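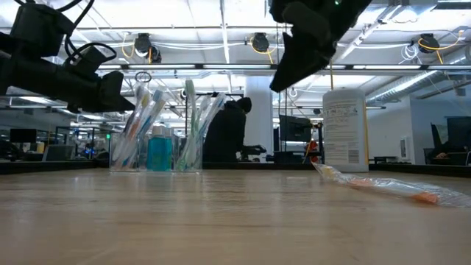
When should a toothbrush be replaced under the Irnbridge residence hygiene guidelines?
Every three months, or sooner if the bristles have splayed. Residents recovering from an illness may request a replacement earlier.

Irnbridge Residents' Forum - Health and Amenities
Posted November 5, 2025

S_Zamani
The guidance at the head of this thread applies to all four buildings. Replacement toothbrushes are issued at the Fodden desk on presentation of a room card. Residents are asked to direct questions to this thread and not to the after-hours line.
Simin Zamani, Resident Services

briggs_level6
Could Resident Services please clarify whether the three months is counted from the date of issue or the date of first use? I collected mine in August and did not open it until some weeks later.

S_Zamani
It is counted from first use. The desk records only the date of issue, so residents in your position should mention this when they attend.

metiseck_east
I must respectfully disagree with a fixed interval. My own dentist advises replacement according to wear, and a light brusher may reasonably keep a brush for longer. A fixed rule also produces a good deal of plastic rubbish. There are 399 of us in residence.

briggs_level6
The wording is "every three months, or sooner". I do not read it as compulsory. Nobody is inspecting bathrooms.

metiseck_east
Then the word "guideline" should appear on the notice in the Metiseck laundry, which currently reads "must".

S_Zamani
The point is accepted. The Metiseck notice is an older version and will be taken down. Attendance at the desk is optional, and residents who prefer to purchase their own toothbrush are welcome to do so.

fodden_g4
May I ask whether soft bristles will be stocked? The last one I was given was medium and my gums did not favour it.

S_Zamani
Soft bristles have been requested for the next order. I will post in this thread when they arrive.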